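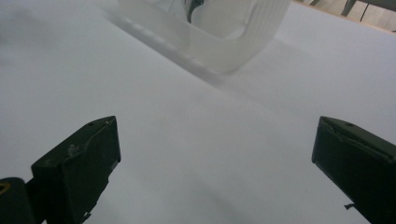 No. 116

I have been trying to make a proper rye loaf since June, and the loaf has been winning. It won again on Sunday. I got a brick with a cave in it, the roof of the cave being the crust, and I ate it anyway with a lot of butter, as I have eaten all the others.

For anyone who wandered in from the soup posts: I grew up two streets from a bakery in Cinadstead that sold a dark, sour, slightly damp rye in a square tin shape. My mother bought one every Friday and it lasted until the next Friday, when it was at its best. The bakery became a phone repair shop, then a place that sells candles. I live in Clamedbridge now, where the rye bread at the supermarket is regular bread wearing brown makeup. So I make my own, or I make something.

The recipe I've been using comes from a spiral-bound church cookbook, and it has the confidence of a person who has never had to explain anything. "Add enough water." "Bake until done." I have filled in the gaps over the months, mostly in pencil, and some of the pencil notes now argue with each other. One says MORE WATER. The one under it says NOT THAT MUCH.

What I have settled on for the sponge is a cup of rye flour, a cup of lukewarm water and two big spoonfuls of starter, left on top of the fridge overnight. In the morning it should smell like apples and a little like nail polish remover. If it smells only like nail polish remover, feed it again and go do something else with your day. I ignored this in October and got a loaf that made my eyes water.

Then comes the main dough: three more cups of rye, a cup and a half of water, two teaspoons of salt, a spoonful of molasses and the caraway. It won't look like dough. It looks like something you'd use to fix a driveway. Don't knead it, there's nothing in there to knead, and you'll lose a ring. Stir it with a strong spoon, scrape it into a greased tin, smooth the top with a wet hand and let it sit until you see little pinholes on the surface.

The pinholes are where I keep going wrong. I either put it in too soon, when there are two pinholes and I'm hungry, or I get absorbed in something and come back to find a surface like the moon. The second way gives you the cave. Sunday was the second way. I was reading reviews of a Flostari bread machine, which had 1,431 of them, and a surprising number were from people whose marriages seemed to be going through something. I did not buy the machine. I did read all the one-star reviews, and by then the dough had climbed up, looked over the side of the tin and sat back down.

Baking: very hot for the first 30 minutes, then turn it down to 350 and give it another 45 or so. My oven runs hot at the back left, so I turn the tin halfway. Yours will have its own bad corner. Take the loaf out, tip it onto a rack, and then leave it alone for a full day wrapped in a dish towel. I mean it about the day. Cut it warm and the knife comes out looking like it's been used to spread glue. I have done this 6 times and expected a different result every time.

The caraway comes from Nguyen Grocery on the corner, which sells it in bags the size of a small pillow for less than the supermarket wants for a jar. I am going to be buried with that bag. It has gone into the rye, into cabbage, into a cheese toast that was very good and a rice pudding that was not.

A few of you wrote after the last post to say I should cut the rye with a third bread flour and stop suffering. I tried it two weeks ago. It rose, it sliced, it had no cave, and it was a perfectly pleasant sandwich loaf that tasted like no place in particular. I made grilled cheese with it all week and resented it.

Next try is Saturday. I'm dropping the water by a quarter cup, leaving out the molasses to see whether I miss it, and setting a timer on the oven as well as the one on my phone. The starter got fed this morning and is already up to the rubber band. If the new loaf has a roof on it again, I'll cube it for croutons and put up the split pea recipe people keep asking for.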